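Towels, Racks and One Long Laundry Weekend

Posted Jun 1, 2018
Filed under: Home, Small Spaces

Hi again from Wultdale! If you've been reading for a while you know that I've been slowly working my way through the apartment, one corner at a time, and this time it's the towels. I know, I know. Towels! But I had so many of them (bath, hand, kitchen, the ones for the car, the ones for muddy shoes) and they were living in a heap on top of the dryer, and every time I wanted a small one I pulled out a big one and the whole pile came down on my feet.

So I took Friday off work, put on some music and got them all out on the bed. I ended up keeping 84, which my sister thinks is ridiculous for a two-bedroom place, but that includes the washcloths and the cleaning cloths, and I use them! The rest went into bags for the animal shelter over in Prunau. They take old towels all year, even the stained ones, and you can drop them by the side door until six.

Now for the part I really wanted to show off, which is the drying and hanging. We have one towel bar in the bathroom and it came with the apartment, and it holds exactly one bath towel if you fold it in thirds. Anything else gets draped over the shower door, where it slides off. I'd been looking at those big wall-mounted ladders for months but we rent, and I'm not drilling into tile that isn't mine.

What I went with is little wire racks. They're light, they stand wherever you put them, and you can move them next to the window on a nice day. I picked up 3 of them at Ilura, the housewares shop by the bus station, on the clearance shelf at the back. One is for the bathroom, one is for the kitchen, and the last one keeps wandering around the apartment depending on what I've washed.
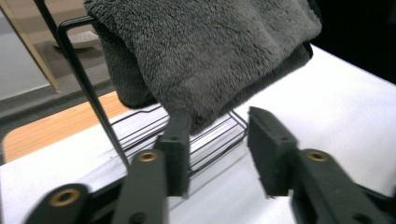 I should say something about the fluffy ones, too, because I've had a few emails asking how I look after them. I love a really plush cloth for cleaning. It picks up dust like nothing else and it feels great in your hand. But you do have to be a little careful with it. Mine go in a cool wash with just a tiny bit of detergent, and no fabric softener ever (it coats the fibers and then they push water around and don't soak it up). I also keep them away from the regular cotton towels, or they come out covered in lint and I spend the evening picking it off in front of the TV.

After the wash I give each one a good hard shake over the tub and hang it folded over a bar, with one side longer than the other so that air can get in between. That was a tip from a reader a couple of years ago and I've done it ever since. If I'm in a hurry I swap the sides around after lunch. I've stopped putting them in the dryer completely. I melted the edge of a nice one last September on high heat, and it has been crunchy along that side ever since. It's my oven-cleaning cloth now, poor thing.

The folding took me the rest of Saturday. I did the bath towels in thirds, the hand towels in half and half again, and the washcloths rolled up in a basket I already had. Kitchen towels went in the drawer beside the stove, standing on end so I can see all the patterns at once. I'm so happy with that drawer! There's a striped set from the Abubakari market stall in there that I'd forgotten I owned, still with the paper band around it.

A few people asked about color. I'm slowly going darker with the cleaning cloths and staying white for the bath. Dark gray hides everything, coffee and shoe polish included, and I can throw those in with the jeans if they're cotton. For the bath I like to be able to bleach things, so white it is. My sister bought me a peach-colored one for my birthday and it doesn't go with anything, so of course it's the one I reach for every morning.

Still on my list: labels for the shelves, hooks for the back of the bathroom door (the over-the-top kind, no screws), and figuring out where to put the beach towels now that it's warm out. They're too thick for the shelf and too big for the basket. Right now all 7 of them are folded on the chair in the hallway, and I walk past them and sigh.

If you have a good spot for beach towels in a small place, leave me a comment, I'd love to see how you do it! Next time I'm tackling the sheets, and I already know there's a fitted one in there that doesn't match any bed we own.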